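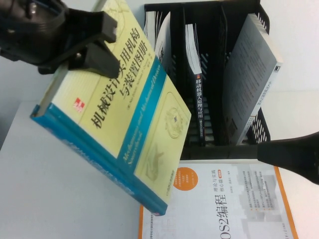
*Hardback with a cream cover and teal spine, title in Chinese.*

**Skullgate Reading Room, members' meeting**
Aug 5, 2023, upstairs room

Present: Roald Nygård (chair), Britt-Marie Lindqvist (minutes), Tormod Blomqvist, Dénes Szénási
Apologies: Ottar Strömberg

**1. Minutes of the last meeting**

Agreed, with one change. Under item 4 the word "weekly" should read "monthly". Roald signed the corrected copy.

**2. Matters arising**

The side gate has been rehung and now closes. The joiner's bill has been paid. Tormod has still not had a reply from Aasen about the two missing shelf brackets and will ring them instead of writing again.

The kettle was discussed. Dénes will bring his spare one.

**3. Money**

Balance in the current account: £1,442. This is after the rent to the end of the quarter and the electricity. Insurance is due in January and last year came to £445. Roald asked for that sum to be set aside now. Agreed.

Britt-Marie reported that 78 members have paid for this year. Reminders will go to the rest by post, as several of the email addresses no longer work.

**4. Opening hours**

Tormod proposed staying open until eight on one evening each month. Dénes was in favour but would not want to lock up alone. Roald thought the evening should be tried in the autumn first and looked at again at the New Year. Agreed on a trial. Tormod and Dénes will do the first evening together.

Ottar had sent a note asking that the morning session should start at ten and not half past nine. Left until he can be here.

**5. Catalogue**

The Bornel cards for history and travel have all been typed up. Natural history is half done. Britt-Marie has found a number of books entered twice, once under the author and once under the editor, and asked which should stand. Agreed: the author, with a note of the editor underneath.

Books in languages other than English will be entered under their own title first, with the English meaning in brackets. Dénes pointed out that the present list gives only the English for the Hungarian novels, so that people looking for them by name have to ask at the desk. He will go through these himself. For titles in other scripts we will ask members who read the language to check the spelling before the card is filed.

**6. Damp in the back store**

The patch behind the map chest has spread since the spring. Roald has moved the lowest row of boxes on to the table. Trornenska looked at the outside wall and think the trouble is the downpipe, which is cracked at the joint. Their written price has not come yet. Roald may accept it if it is under £200, otherwise it comes back to the next meeting.

Until then the store door is to be left open during the day, and nothing is to be put on the floor.

**7. Book sale**

Takings were a little down on last year. Paperbacks sold well and the atlases did not. Unsold stock is in the porch and must be cleared before the coats go back up. Tormod will offer the atlases to the school and take the remainder to the charity shop.

**8. Any other business**

Britt-Marie asked for a new ink pad for the date stamp. Agreed.

Dénes asked whether members may bring dogs in. Roald said the lease does not allow it. A notice will go on the door.

**Actions**

- Tormod: ring Aasen, clear the porch
- Dénes: kettle, Hungarian titles, notice about dogs
- Britt-Marie: reminders, ink pad
- Roald: downpipe, insurance money

Next meeting: date to be fixed when Ottar is back.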